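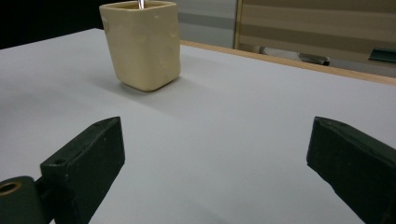 Taza color crema sobre la mesa blanca

Hola a todos:

Perdonad que conteste con tanta calma, pero quería leer bien el reglamento antes de hablar y luego se me fue la tarde con los pequeños de la sala. Copio lo que escribió Gemechu:

> ¿Sabemos ya si el torneo de Kermani, en julio, admite
> tiradores sin ranking? En Pondari somos 29 y seis no
> tienen ninguna prueba puntuada.
> Gemechu Tilahun

Sí, Gemechu, los admiten – y me alegro muchísimo por tus seis. Entran directamente en las poules, por detrás de los clasificados, y el cupo es de 200 entre las tres armas. Eso sí, el control de material lo lleva este año la gente de Satden y son serios: caretas y pasantes revisados en casa, por favor, que el año pasado en Kusex nos pasamos media mañana buscando cables prestados.

Del autobús ya os escribiré aparte, que todavía espero un presupuesto. Si alguien de espada quiere compartir habitación, que me lo diga cuanto antes – quedan pocas dobles.

Un abrazo muy grande y a seguir tirando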